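Magazine > Technology > Features

The robot at Lulham starts work at ten in the morning and spends most of the day moving blocks from one bin to another. When the first bin is empty it turns round and moves them back.

Samira Masri runs the project for Skirnov. Her group wants a grasping program that learns from records of earlier attempts, good and bad, and the records have to come from somewhere. "A miss is worth keeping," she says. "We used to throw them out, and the program got very sure of itself."
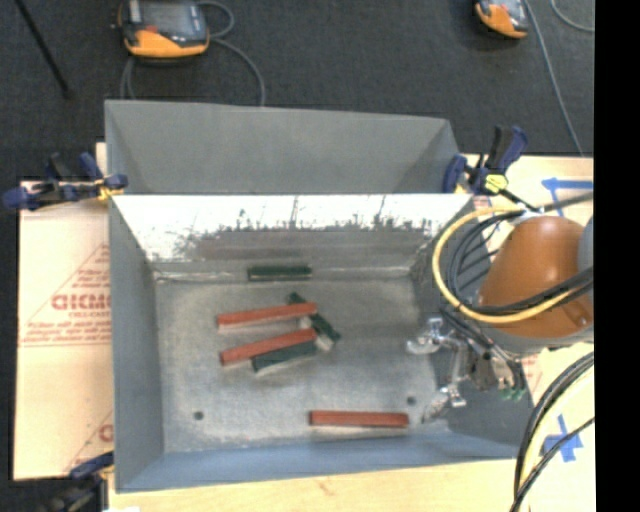 The gripper over the front bin, with three red blocks and three green.

Each attempt is stored with the camera pictures, the arm's movements and a note of whether the block was lifted. A set lasts 71 attempts, a number left over from an early disk limit. Then Dwight Girard stirs the blocks by hand and starts the next.

Blocks against a wall are the hardest, as the fingers have little room to get round them. Over 10 sets in October were given up to wall cases alone.

Girard would like to move on to softer objects. Masri wants two more months of blocks first – the program still does badly when one lies across another, and she doubts that cloth will teach it anything about that.

Related articles
Flakberg's slow road to the driverless yard
Ghislain Morin on teaching machines to sort post
Inside the Jurčo test kitchen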